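Kokkonen: a word list of household and kitchen terms

Hi and welcome! Kokkonen is a list of 3583 everyday words for stuff around the house, with the different names people use for the same thing. Think couch / sofa / davenport, or the eternal fight over what you call the cupboard under the sink. I started it because I was writing a crossword helper called Hellirum and got fed up with word lists that knew forty kinds of sailing ship and had never heard of a trivet.

What's in the download

There are 3 files. words.csv is the big one and probably all you need. variants.csv ties the alternate names together, and notes.txt is me rambling about the entries I couldn't make up my mind on (read it if you like arguments about spatulas).

Every row in words.csv has 5 columns:

word: lower case, always singular unless the thing only comes in plural, like tongs
room: where I'd expect to find it
group: one of 12 groups, such as linens, tools, furniture or cookware
region: blank if everybody says it
old: yes or no, for words my grandmother would use and I wouldn't

The room column is the shaky one. I put "lamp" under living room and "stool" under kitchen, and I know full well both of them wander. If you're doing anything serious with rooms, please make your own column and leave mine alone!

Where the words came from

Mostly my own head, plus a big pile of old store flyers and moving checklists that friends dug out for me. I typed everything in by hand and then ran it through Kostar, my little duplicate finder, which is in the tools folder. It catches "dish towel" next to "dishtowel" but it will happily let "tea towel" through, so those got joined up by eye.

Brand names are out, even the ones everyone uses as plain words. I went back and forth on that all through April and finally just cut them. If you want them back, the older Ondoren version still has them, though it's messier and the region column is half empty.

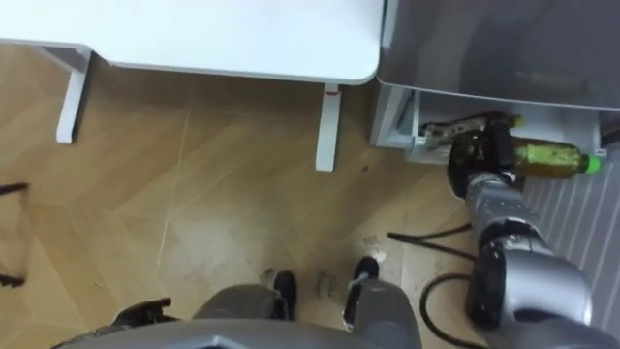 Furniture got the most work in this version. "Table" used to be a single row, and now it has end table, side table, card table and a bunch more, each with its own variants. Storage words are better too, although I still can't decide if a hutch and a china cabinet should share an entry. Right now they don't.

Things I know are wrong

Southern and Midwestern words are covered pretty well, New England much less so. Bathroom words are thin. A few rows have "yes" in the old column when people tell me they say it every day (sorry, icebox fans).

Using it

Do whatever you want with it, school projects and games included. A mention is nice but I won't chase you. If you spot a mistake, open an issue with the word and the row number. I go through them on Sunday evenings with a cup of coffee, so give me a few days. And if you've got a regional name for the junk drawer, send it in, that entry is still short!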